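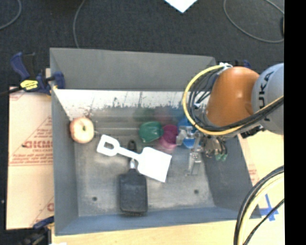

Drisia Town FAQ: Questions We Get at the Ground

Is Pulelberg Road really as cold as people say?
Yes. The ground sits on top of a hill with nothing between the away end and the weather. Bring a coat, then bring the coat you keep for when that coat isn't enough. The covered stand holds 300 and fills early on wet afternoons. Everyone else gets a terrace, a handrail and metal barriers as scuffed and scratched as the inside of an old grey bin, which in fairness have held up better than our back four.

How many people can you fit in?
The official capacity is 3,000. We have never needed to test it. The record was set by a cup tie against Jirnora, and we lost that one in extra time, so it comes up less often than you might expect.

Where do I buy tickets?
At the turnstile, or online up to 2 hours before kickoff. Kids under 12 get in free with a paying adult. The adult must be paying for themselves, as several uncles have asked.

Can I stand behind the goal?
You can, at either end, and most home fans switch sides at halftime so that they're always behind the one we're attacking. In some matches this turns out to be a long walk for very little.

Why is the team playing with one striker?
We get this one a lot, usually at some volume. The manager likes an extra body in midfield away from home. At home he likes it too. The second striker is fit again and has been on the bench since the Wunderlich game, and no, we can't pass on your lineup.

Will you sign anyone in January?
The club doesn't comment on transfers. Last winter the club didn't comment on transfers and then signed a left back, so read into that what you like.

What happens if a match is called off?
The referee inspects the field on the morning of the game, and the result goes on the website first. Your ticket is good for the new date. Refunds are available if you can't make it – email the office and include your order number.

Is there food?
Pies, fries, tea, and a soup that changes color from week to week. The hatch on the far side has the shorter line. Card or cash at both – the card reader prefers dry weather.

Can I bring my dog?
Yes, on a leash, on the terrace only. Please keep it off the field. Opposing wingers have enough room out there already.

When do season tickets go on sale?
In June, with renewals first. Your seat is held until the end of that month.

Page last updated November 14, 2022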